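How to submit a written statement to a human rights forum

Civil society groups can send a written statement even if they cannot attend in person. The steps below apply to the Ermont regional forum in April.

Check that your group is registered. If it is not, send the registration form first and allow 14 working days for a reply.

Choose one issue and one country or region. Statements that cover several are often sent back for cutting.
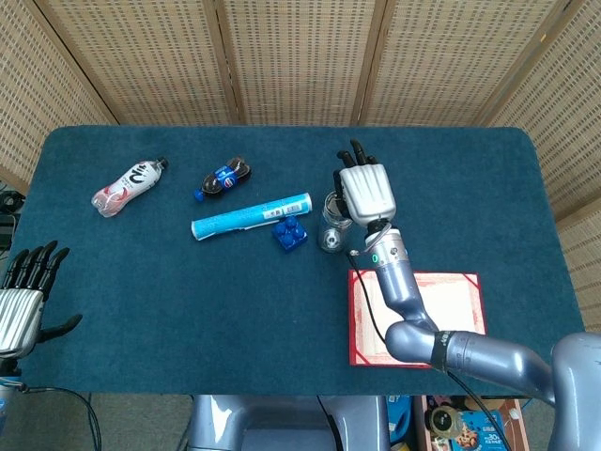

Reading time: 2 min

Give dates and places for each incident you report. Leave out the names of witnesses and relatives unless they have agreed in writing – initials can also identify people in a small community.

End with your requests to governments, numbered, and no more than nine of them.

Save the file as a PDF and upload it by 15/02/2025. Questions about format go to Tamara Yurchenko at the forum desk.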